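7.4 Recovering the arm after a protective stop

Applies to: Skoreo mobile arm, kitchen cell, Celell controller 3.2 and later, both on hardware and in the simulated kitchen.

A protective stop (fault 351, "wrist torque limit") is raised when the load on the wrist joint stays above its limit for 200 ms. The arm holds its last position and the task list is frozen. The fault does not clear by itself.

The same steps apply with the arm raised at the range or with the fingers pointing down near the island.

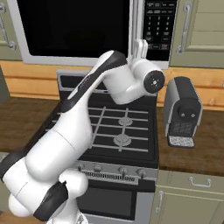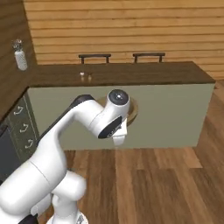 CAUTION: The brakes do not hold the gripper. If the fingers are carrying an object when the fault is raised, grip force falls to zero once power is removed. Support the object first.

CAUTION: On hardware, switch off the range and any other heat source before entering the cell. The emergency stop does not isolate kitchen appliances.

Procedure

1. Press the emergency stop. The status line changes from HOLD to SAFE.

2. Open the fault log and write down the fault number, the joint and the time. Entries are overwritten after 100 events.

3. Look for contact along the whole arm, including the elbow and the back of the shoulder. Contact at the elbow is often reported as a wrist fault.

4. If the arm is touching a fixed object, go to step 5. If it is clear on all sides, go to step 7.

5. Release the emergency stop and select Jog, Tool frame, Slow. Do not use Joint frame for this step. Turning a single joint can drive the elbow into a cabinet or worktop while the fingers appear to be moving away.

6. Move the gripper back along the line of its last approach until there is a gap of 18 mm or more on all sides.

7. Open the fingers fully, then close them. If they stop part way, do not repeat the command. Go to section 7.6.

8. Select Clear Fault, then Verify Pose. The joint angles on the screen must match those on the encoder page.

9. Send the arm to Stow at slow speed. Keep a hand on the emergency stop until the move has finished.

10. Restart the task from its first step. Resume is greyed out after fault 351.

Note: In simulation, steps 1 and 9 are carried out with the on-screen stop button. Save the session before step 8, as clearing the fault deletes the contact record.

If the fault returns

Fault returns at once: the torque sensor offset is wrong. Run the zeroing routine in section 5.2 with the gripper empty.

Fault returns at the same point in the task: the collision model does not match the room. Check the heights of the worktop and wall units in the Dratwood layout file.

Fault returns at different points: take the arm out of service and send the log to Akinyi Mushi, Field Support.

Do not raise the torque limit to get past a repeated fault.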